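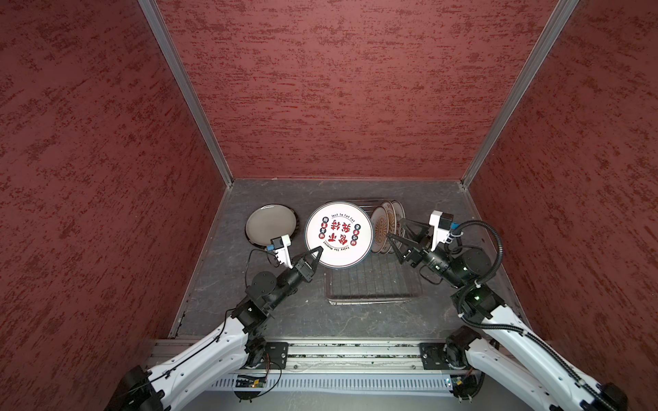 Drindum : fiche de données et notes d'achat

Épisodes de rangement de vaisselle à deux bras, dans une enceinte ouverte sur l'avant. 200 épisodes enregistrés, 189 conservés. Les autres ont été écartés pour perte d'images ou commandes manquantes, jamais parce que la tâche avait échoué. Ceux qui veulent un taux de réussite le calculeront eux-mêmes, avec leurs propres critères.

Pourquoi parler d'argent dans un README

On nous écrit surtout pour demander combien il faut prévoir. Le devis Akmont donne un prix pour la paire de bras et s'arrête là. Il manque l'enceinte, le rail, les supports de caméra, les câbles de rechange et les heures de montage. Comptez ces postes à part, sinon le budget est faux dès la signature.

Ce que nous rachèterions

Le rail en aluminium, sans hésiter. Les caméras de poignet aussi, une par bras, même si leurs câbles restent le point faible du poste. Prévoir 2 jeux d'avance. L'égouttoir et les assiettes viennent du commerce ordinaire et pèsent à peine dans le total ; prenez des modèles dépareillés, une politique entraînée sur un seul décor ne nous apprend pas grand-chose.

Ce que nous ne rachèterions pas

Le contrat de maintenance Firkinum. En 3 mois, il a servi à recevoir des factures. Le logiciel Pan, vendu comme indispensable pour synchroniser les flux, a été remplacé par un script maison (dossier outils/).

Sur les promesses de productivité

La plaquette parle d'un poste « prêt pour la cuisine ». Je demande à voir.
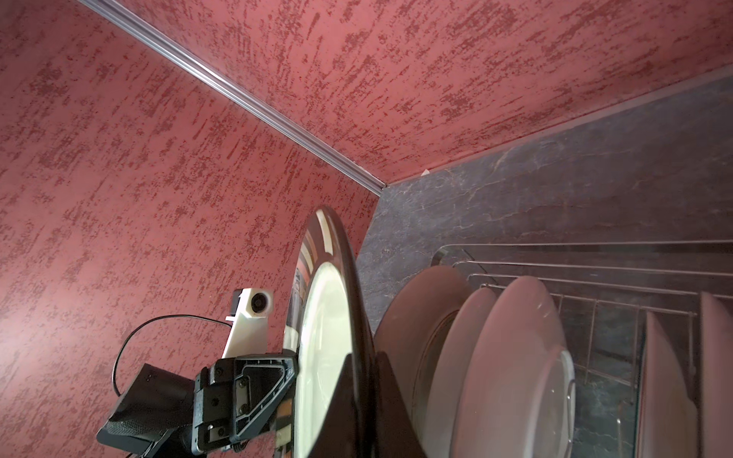 Poser une assiette debout entre des fils métalliques demande un placement précis, et le prix de cette précision ne figure sur aucun devis : réglages des pinces, étalonnage, reprises à la main. Avant de commander un deuxième poste, exigez une démonstration avec votre vaisselle, sur une matinée entière, sans opérateur du fournisseur aux commandes.

Limites

Un seul lieu, un seul fond rouge. Aucun verre, aucun couvert. Ne pas s'en servir pour justifier un achat en restauration collective.

Licence : voir LICENCE.txt. Mise à jour en juin.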